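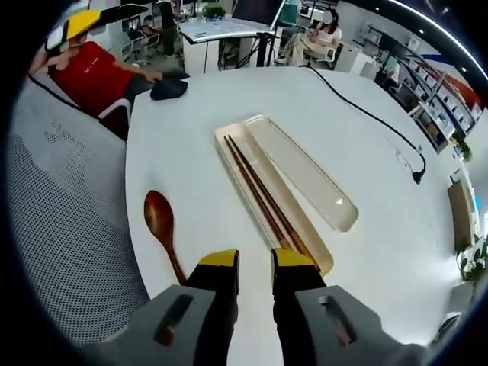
So I've been terrible about posting. Summer ate me alive and then school started, and every time I sat down to write something up I ended up folding towels instead. But I went to the Inildale Outdoor Living Fair and I've been dying to tell you about it, so get comfy, this is a long one.

If you've never been, Inildale is a little over an hour from us, and once a year they open up the old fairgrounds for anybody who sells anything you might put in a backyard. Fire pits, string lights, hammocks, porch swings, picnic stuff, those giant wooden block games. My husband says it's the one shopping trip a year he doesn't try to get out of. We usually go in June but they moved it this year on account of the parking lot being redone, and let me tell you, a September fair is so much better! No melting in line. I wore a cardigan!

Parking was $3, which you pay in cash to a kid with an apron (bring small bills, we had to dig through the cup holder). We got there right when the gates opened and it was already filling up. The sign by the entrance said 500 vendors and exhibitors across the whole fairgrounds, and I believe it, my feet definitely believe it.

First stop was Sima, who do the outdoor cushions and blankets I've been drooling over for two years. They had a whole pretend patio set up with a rug and lanterns and a big bowl of lemons, and I sat down "just to test it" and did not get up for a good long while. The blankets are softer than they look online. The rust color is also a lot more orange in person, so I was glad I hadn't ordered it. I came home with the oatmeal one, and it's already been claimed by the dog.

Then we did the food row, obviously. We split a grilled peach sandwich with some kind of herby cheese, and I need to figure out how to make it at home before peaches are totally gone. The husband had two corn dogs and regretted nothing. There was a line for the lavender lemonade all the way back to the restrooms, and I waited in it, and it was fine. It tasted like lemonade that had been near some soap. I'd skip it next year and go for the apple cider slush across the way, which everybody walking by seemed so happy with.

The part I'd really been looking forward to was the Emon tent. They make the little tabletop fire bowls, and they were doing a free class on hosting a dinner outside once the weather cools off. I figured it'd be a sales pitch with a few chairs, but it was so good! I took notes on the back of my map. Here's what I wrote down, cleaned up a bit:

Put the food table close to the kitchen door and the seating farther out. I've always done it the other way around and then wondered why I spend the whole night walking.

Light low things first. Lanterns on the ground and on steps make a yard feel cozy way faster than anything up high.

Set out one basket of blankets before people get cold. If you wait until somebody asks, they've been cold for half an hour and are thinking about going home. (Guilty.)

Serve something you can eat with one hand. Chili in mugs, soup in mugs, pretty much anything in mugs.

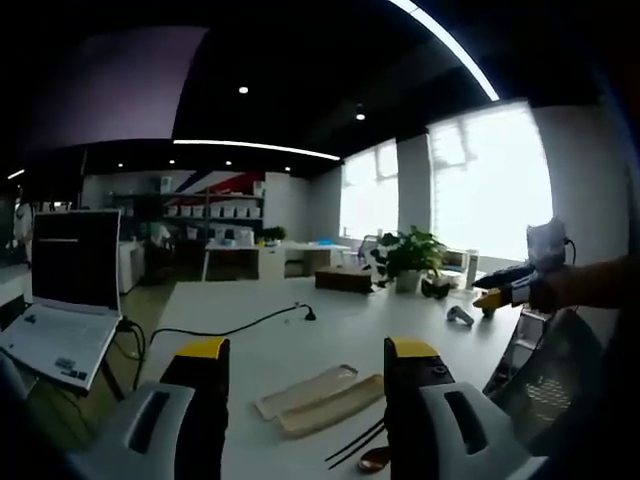 The other thing she talked about, the lady running the class, was picking one thing to splurge on for the night and letting the rest be plain. So nice cheese and paper napkins, or real linens and a pot of beans. I tend to try to do all of it and then I'm cranky by the time the doorbell rings, so that one got underlined twice on my map.

After that we wandered over to the big barn where Stillell had their porch swings. Oh my goodness. They had 18 of them hanging in a row and you could sit in every single one, and yes, we did, like Goldilocks. The daybed style was my favorite by a mile. It's also $600 before you get to the cushion, and our porch ceiling is what you might call elderly, so we took a brochure and left before I could talk anybody into anything. I've had the brochure on the fridge ever since. Just letting it sit there.

We almost missed the plant swap, which was tucked behind the barn with hardly any signs. You bring a cutting and you take a cutting. I hadn't brought one, but a very sweet woman gave me a piece of her sedum anyway and made me promise to bring something next year. It's in a jelly jar on my windowsill right now and I'm trying not to fuss over it.

A few things for anyone thinking of going:

Bring a wagon. I saw so many people with wagons and I was jealous of all of them by noon.

The barn restrooms have a way shorter line than the ones by the food.

Most of the bigger booths take cards, but the craft ones were cash or nothing, and the only ATM I found was out of order.

Dogs are allowed on a leash. We left ours at home and felt guilty about it all day, hence the blanket situation.

The live music was at the far end, next to the sheds and greenhouses. It was a bluegrass band when we walked past, and they had hay bales to sit on. Wear long pants if you plan on staying for it. I had on a dress and my legs itched the entire ride home.

We left in the middle of the afternoon with one blanket, two strings of lights, a jar of peach butter, the sedum, and a wooden ring toss game that I don't remember agreeing to. The kids have played it every night since, so okay, fine, good purchase. I'm planning to try the soup in mugs thing as soon as we get a free Saturday, and I'll put up the recipe if it works. If any of you have a good one that isn't tomato (I have a tomato hater in the house), leave it in the comments!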